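Chapter 3
Keeping Food Dry

Most spoilage in a kitchen store starts with water. Salt and sugar draw moisture from the air and set into lumps. Ground spices lose their smell first and their colour later. Flour, if it is left open, picks up both damp and insects.

This chapter deals with dry goods only. Chilled and frozen food are covered in Chapter 4. You will need the storage log you began in Chapter 2, as the exercises at the end ask you to add to it.

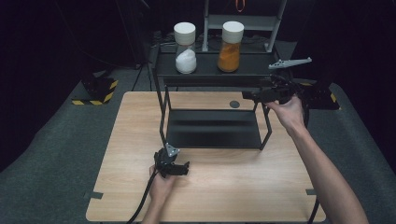 We begin with containers and lids, then move on to shelving, labels and the order in which stock should be used. The last section follows the school kitchen at Bredbridge, where Doaa Kamel kept a record of every item thrown away in one June. Her list is printed in full.

Key words: humidity, caking, airtight, shelf life, stock rotation.

Before you read on, weigh out 100 g of table salt on to a saucer and leave it uncovered near a sink. Weigh it again when you reach Section 3.2 and write down both figures.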